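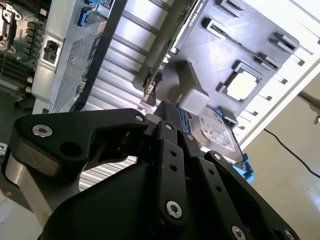 Prundel Charity Auction Lots: a data card

What it is

A plain table of 1,185 lots of used photography gear sold in online charity auctions run through the Zanarano bidding site. One row per lot. If you have ever wondered what a light stand with a missing knob will fetch when the money goes to a children's hospital, your long wait is over.

What's in a row

lot_id: a number, unique, in no useful order
category: body, lens, flash, trigger, bag, tripod, other
condition: the seller's word, which is always "good"
start_bid, final_bid: whole US dollars
bids: how many were placed
donated_by: firm or private (no names)
month: the month the lot closed

"Other" covers 107 lots. We tried splitting it up and ended up with a category for beanbags, so we put it back.

Known problems

Final bids include a few made by people who never paid. Those 39 rows have paid set to 0. Drop them if you care about income, keep them if you study optimism.

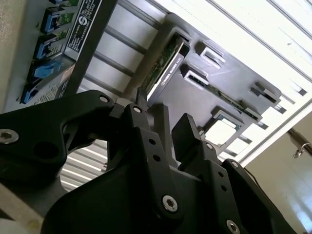
December is heavily overstocked, as people clear out closets and feel generous at the same time. Compare it with other months at your own risk. Shipping is not in the price. One tripod sold for less than it cost to mail.

The Fenley lots came in as a single spreadsheet with the prices typed as words. We converted them by hand and checked them twice, and we would still look hard at anything ending in "teen."

Splits

The last 150 lots to close are held back in test.csv. Everything else is in train.csv. The Qian loader reads both, and so does any program that can open a text file.

Please don't

Use this to set insurance values. Charity bidders overpay on purpose, and your adjuster knows it.

License

Free to use and share with credit to the Prundel project. Corrections are welcome through the issues page. Offers to sell us a camera bag are closed.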